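7 Oct 2026

Second viewing at the Londamance site this morning. I took the 541 bus out from Cloltbridge and walked the last bit, as the road in is still closed to anything that isn't a lorry. The show home was open and warm. I had the plans with me this time and a tape measure.

The flat we want is on the second floor, at the back. Two bedrooms, the larger one with a fitted wardrobe that takes up more of the wall than the drawing suggests. With our bed in, there would be a gap to walk down on one side and not much on the other. The second bedroom is really a study. The kitchen is better than I remembered, with a proper window over the sink, and the boiler is in a cupboard in the hall where you can get at it.

I asked about the service charge again. It was quoted in July as one figure and today as another, slightly higher, and I was told the difference is the lift. I have asked for it in writing. Parking is one space each, numbered, and visitors have to use the road.

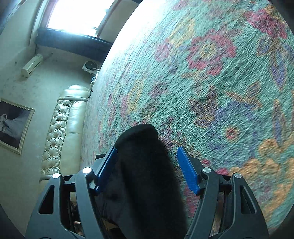 The reservation fee is 1000 pounds and comes off the price at exchange. If we pull out they keep half. There are 16 flats in the block and the plan on the wall had red dots on most of the first floor, but only a few on ours, so I don't think we need to rush. The woman in the sales office said we should. She also said completion would be in spring, and when I asked which month she said it depended on the weather.

Home by one. Had soup. Rang Rezende, who are selling this place for us, and they have had one enquiry since the weekend and no viewings booked. They think the price is right and want to give it another fortnight. I said we would go along with that but I want new photographs of the front, as the ones they have were taken with the bins out.

Spent the afternoon going through cupboards, which has to be done whether we move or not.

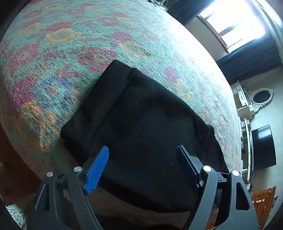 Black fabric on the patterned rug, lint and all.

Filled two bags for the charity shop and one for the tip. Found the guarantee for the windows, which Kukow will need for the conveyancing, and put it in the blue folder with the damp report. Still can't find the certificate for the loft work. I have a feeling it went to the council and never came back. Will ring them tomorrow morning.

Rain from four onwards. Gutter at the back is dripping again.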